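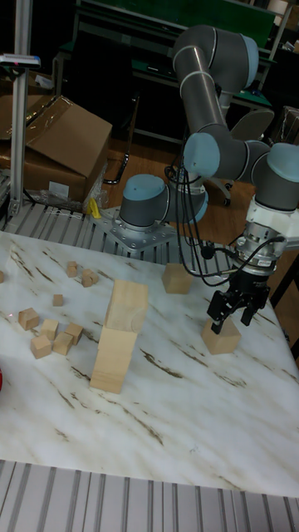
Ellden Planner on a block-stacking job, gripper right over a wooden block.

Hi, I'm Senan, and I wrote most of the planning code in Ellden (Wekesa Nyamweya did the perception side, and he's much tidier than me!). It's software for six-axis arms that pick things up and put them down, and stacking wooden blocks is still my favorite way to show it off. Big blocks, tiny cubes, all mixed up on one table – you find out pretty fast whether your planner is any good.

You give it a goal, like "put the medium cube on the tower," and it works out the grasp, the path and the release. It keeps the cables in mind too, so the wrist doesn't wind itself up over a long run. I spent most of July on that part and I'm still a little proud of it.

What you get:
Planner and grasp picker
Vondness, our block and box detector
Simulator with 200 ready-made table layouts
Log viewer (replay any move, one step at a time)

Runs on Linux with 4 cores or more. The simulator likes a graphics card but doesn't need one.

Price: $725 per arm, or $600 if you already have a Vonow license. Updates go out on Tuesday mornings, and you can skip any you don't want.

Questions about your own arm or gripper? Use the contact form and it'll land with me or Wekesa.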